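Print this page | E-mail to a friend
9 comments | 4 shares

Getting Marks Off a Painted Tabletop
By Philomena Heffernan

Most marks on painted furniture are on the surface and will come off with warm water and a drop of dish soap. Start there. Wring the cloth out well and wipe from the center toward the edge, then dry with a towel.

White rings

A cloudy ring under a cup is moisture in the topcoat. Leave it alone overnight. If it is still there Sunday morning, set a hair dryer on low and keep it moving for a minute or two. Mayonnaise does work on some varnishes, but I would keep it off paint.

Coffee and tea

Mix baking soda and water to a thin paste. Rub with one finger, lightly, and rinse. Pale colors such as cream stain faster, so get to spills the same day.

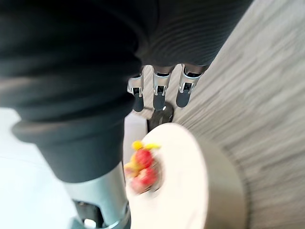 Scuffs and crayon

A white vinyl eraser takes off most scuffs. For crayon, use a dab of plain white toothpaste on a damp cloth. Skip the gel kind. Melamine sponges dull a satin finish, and you can't put the shine back without repainting.

Chips

Sand the rim of the chip with fine paper, wipe off the dust and touch in with a small brush. Two thin coats, 4 hours apart. Wait 7 days before you put anything heavy on it.

Print this page | E-mail to a friend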